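Keltevley Community Woodshop
Progress report to the Rodrigues Fund, December

Dear Indira,

We are so pleased with how this stretch has gone! The bandsaw is in, the dust collection is finally hooked up to both sanders, and the lumber rack your grant paid for is already full. Most of what's on it is salvage: 309 board feet of maple and oak from the old school gym (nails and all, so the metal detector has earned its keep).

We have 27 people signed up for the beginner classes, and they're making cutting boards and step stools out of that gym floor. The old varnish was thicker than we planned for and we went through a lot of planer blades, so that line of the budget is running over. Savings on clamps should cover it.

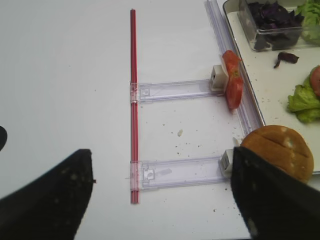 Tabletop with a burger bun and a red rod with clear plastic arms.

Still to do: 4 workbenches need vises, and the outfeed table for the table saw is only half built. Nudotix has the vises on back order. I'd like to move the leftover clamp money over to blades if that's all right with you, and I'll send the receipts along with the next report.

With thanks,
Revathi Iyer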